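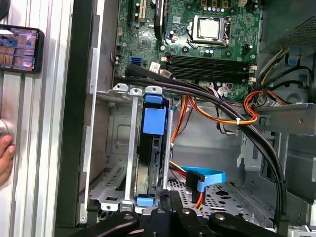

Grurkcombe Repair Club
Speaker: the club's bench lead

Search talks… Go

Notes for talk, room 3

Slide up while people sit down. Start with the memory slots, four of them, all empty! Ask who has ever fitted a stick themselves. (Last March it was two hands out of 36.)

Then the processor. Point out the lever on the socket, I love that lever – one small arm and the whole chip is held. Don't rush this bit.

Blue SATA ports next, then the yellow, black and red wires coming from the power supply. Pass the spare cable round.

Say it slowly: mains off, plug out, then open the side. Say it again before the tea break.

If time, the Lachance story and the box of 200 screws. Questions, then Cendine benches open at the back.

We use cookies to remember your settings. OK

Contact Dradutby Talks | © Dradutby | Back to top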